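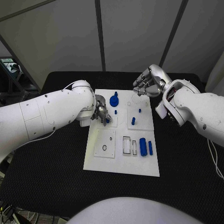

*Two robot arms over a black table, with a white board between them.*

I spent three nights at the Barros in Leltberg in August, and I said I would write it up for the people who asked whether it's worth the drive. The short version is that the rooms are good, the casino floor is average, and the resort fee is too high. The longer version follows.

The Barros is the newer of the two casino hotels in town. The other one is the Balar, down by the river, where I've stayed maybe half a dozen times over the years. I only tried the Barros this time after the Balar wanted a two-night deposit up front and I didn't feel like paying it.

## Getting there and checking in

If you come in on the highway, take the Barkomgate exit and stay in the left lane. The sign for the hotel is small and it comes up right after the overpass. I missed it and had to go all the way to the outlet stores to turn back.

Self parking is free for hotel guests. You get a ticket at the gate and the front desk validates it for the length of your stay. Valet costs extra and I didn't use it. The garage connects to the building on the second level, so don't take the elevator to the ground floor like I did, or you'll walk around the outside of the property with your suitcase.

Check-in is officially at 4 p.m. I got there a little after two and they offered me early check-in for a charge. I said no, left my bag with the bell desk, and had a sandwich. At 3:30 I got a text saying the room was ready.

## The room

I was in 802, which is on the eighth floor at the far end of the hall. It's a long walk from the elevators, but it was quiet. I heard a door close now and then and that was it.

The bed was firm. There were outlets on both sides of it, and a desk that was big enough to work at. The shower had good pressure and took a minute to warm up. The blackout curtains left a gap in the middle, so I used a clip hanger from the closet to hold them shut. I do this in most hotels now.

There is no coffee maker in the room. You can ask for one and they'll bring it up, or you can pay too much for a cup in the lobby. I asked for one on the second morning and should have asked on the first.

The mini fridge is a real fridge and you can put your own things in it. At the Balar it's stocked and the sensors charge you if you move anything, so this was a point in the Barros's favor.

## The casino floor

It's one big room with the bar in the middle. The ceilings are high and the air was better than I expected. Smoking is allowed on the side nearest the garage entrance, and you do have to walk through that part to get to the rooms if you parked yourself.

I mostly play low-limit blackjack. In the afternoon there were $10 tables open, but most of them paid 6 to 5, and I don't play those. The only 3 to 2 game I found was in the back near the cashier, and the minimum on it went up after dinner. I ended up playing there from lunch until late afternoon and then quitting for the day, which probably did me some good. My budget for the trip was $200 and I came home with almost all of it.

The slots are the same ones you see everywhere. There's a short row of older video poker machines along the wall by the restrooms, and the pay tables on those were decent. People seemed to know about them, as there was usually a wait for a seat in the evening.

The players card is worth getting even for one visit. It took $9 off my first meal, and the line at the desk was short in the morning.

## Food

The buffet is only open for breakfast and brunch. I went once. The eggs were fine, the fruit was cold and fresh, and the pastries tasted like they came out of a box.

The café on the casino level is open late and it's where I ate most of the time. Get the chicken soup. The burger was overcooked both times I ordered it, and I don't know why I ordered it again.

There's a steakhouse upstairs too. I looked at the menu by the door and went back to the café.

## The resort fee

The fee is $23 a night before tax, and it isn't in the price you see when you first search. It covers the Wi-Fi, the gym, the pool, and two bottles of water a day. The pool was closed for resurfacing the whole time I was there. I asked at checkout if they would take something off for that, and after a short talk with a supervisor they removed one night's fee. If the pool is closed when you go, ask. I don't think they would have offered.

## Would I go back

Yes, in the middle of the week, at the rate I paid. I wouldn't go on a holiday weekend, and I wouldn't go only for the gambling. The Balar still has better table rules and its café opens earlier — but the rooms there are tired, and I slept better at the Barros.

I have a free-night offer from them that runs out at the end of October. I'll probably use it, and if the pool is open by then I'll add a note to this post.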